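Domingo, 27 de noviembre de 2022

Bueno, pues ya he vuelto a dejarme el pelo largo y con él han vuelto todos los dramas de siempre. Lo llevaba corto desde abril (un arrebato, lo confieso) y se me había olvidado por completo lo que es levantarse con un nudo del tamaño de una nuez justo detrás de la oreja. ¡Qué dolor, madre mía!

El caso es que llevo semanas leyendo sobre el tema y he probado de todo. Primero caí con la mascarilla de Plola, que huele a coco y me costó 16 euros el bote. Me dejó el pelo suavísimo dos días y al tercero parecía que me había untado mantequilla. Después vino el aceite de Jeta, que me gusta bastante más, pero hay que ponerse dos gotas y ya está – yo me puse un chorro la primera vez y tuve que lavarme el pelo tres veces antes de ir a trabajar.

Y luego está la cuestión de los cepillos, que da para una enciclopedia. Que si púas de madera, que si cerdas, que si redondo para secar, que si plano para desenredar... Yo soy de plano y de pala ancha desde los quince años y de ahí no me mueve nadie.

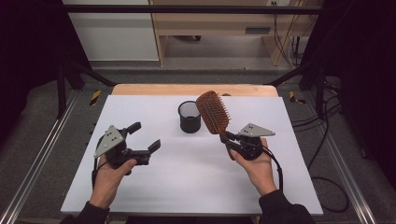 Cepillo de pala, marrón y bien ancho.

Lo que sí he cambiado es la forma de cepillarme. Toda la vida empezando por la raíz y tirando hacia abajo como una bestia, y claro, así me quedaba medio pelo por el camino. Ahora empiezo por las puntas, subo poco a poco, sujeto el mechón con la otra mano y tardo nearly nada más que antes.

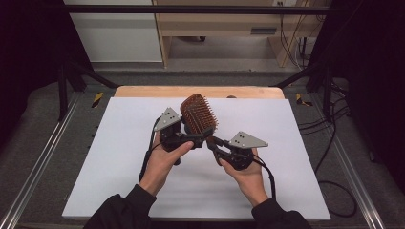
También he dejado de hacerlo recién salida de la ducha. Me envuelvo el pelo en una camiseta vieja de algodón, espero 20 minutos mientras desayuno y entonces me pongo con ello. Mi abuela decía que había que darse cien pasadas cada noche, y yo de pequeña me lo creía a pies juntillas, pero con el pelo fino que tengo acabaría como una bombilla.

Me queda pendiente el champú sólido de Brodulent, que lo tengo en la balda sin estrenar. Si alguien lo ha usado con agua muy dura, que me cuente en los comentarios, que aquí la cal es tremenda y me da un poco de miedo.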